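Stakmont Essay Reader, desktop version
Reviewed by Impi Oksanen, 27 Jun 2018

Stakmont is an annotation program for students who write on novels and plays. I used it for one term with an upper-level class reading "Frankenstein". It opens plain text and PDF files and keeps notes in a side panel.
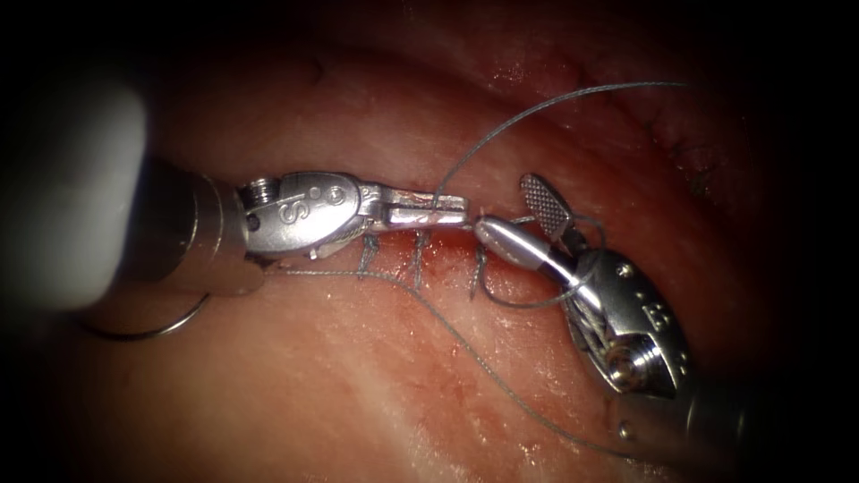
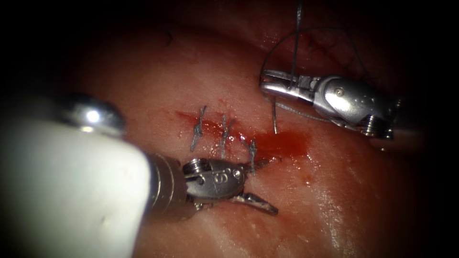 The main function is the quotation tracker. You mark a passage, assign it a theme, and the program stores the chapter number and page. For a set novel this works well. My class built a file on ambition and the limits of science, and one group set Shelley's account of the workshop beside modern surgery, where three stitches in a row on reddened tissue raise a different set of questions about what a maker owes the body. The tracker held both kinds of source under one theme. By the end of April the shared file had 3,312 entries and search was still fast.

The outline tool is weaker. It allows 2 levels of heading, too few for a comparative essay, and moving a paragraph drops its footnotes. The word counter includes quotations – a problem when the limit is 800 words and a third of the draft is Shelley. There is no setting to change this.

Export to a word processor kept italics and block quotes. Page references came through as plain text and had to be linked again by hand.

Ikex has a better outline view but no shared files. For close reading I would keep Stakmont and write the essay itself in something else.

Rating: 3 out of 5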